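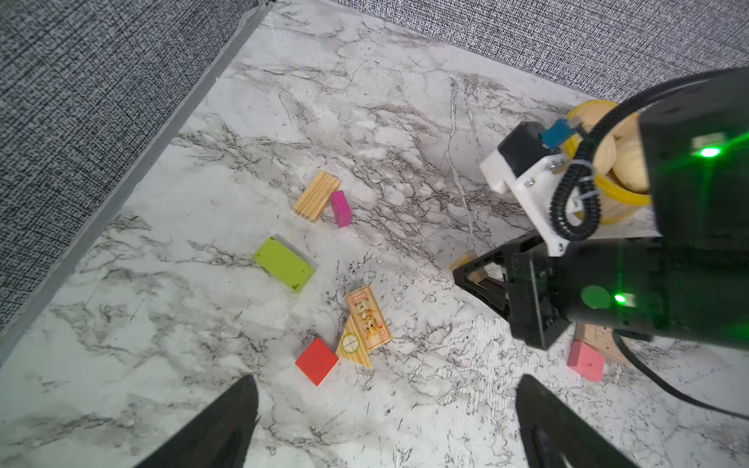

## Do wooden blocks really need a system?

I keep reading that a "curated" block collection leads to deeper play. The Getholm catalog says it, the Poslow newsletter says it, and both of them happen to sell storage trays at the end of the article. I have my doubts.

Our blocks are not curated. There's a grooved wooden one, a lime-green one with darker speckles, a red square, a couple of pinks that don't match each other, and a triangle with a little yellow-green circle printed on it. The tiger card isn't a block at all, but it leans nicely against the triangle, so it stays with them. Most of this came out of mixed bags from the Gilside thrift store, and I doubt any two pieces started life in the same box.

According to the sorting crowd, I should split them by color, or by shape, or by "play function," whatever that means for a plank. I tried color in July. It lasted until lunch. Plain wood ended up as the biggest pile by far, and the pile for lime green was one block.

The one bit of storage I'll defend is the round wooden container with the yellow rim. Balls roll, blocks don't, and I was tired of fishing under the couch. So the balls go in there and everything else goes wherever it lands.

Poslow's newsletter also claims a proper set starts at 40 pieces. Says who? Seven on a marble-patterned surface look like plenty to me, and they take less than a minute to pick up.

I did price the Getholm tray, to be fair to it. It has 23 compartments and a lid. I don't know what I'd put in the other 22 once the tiger had his.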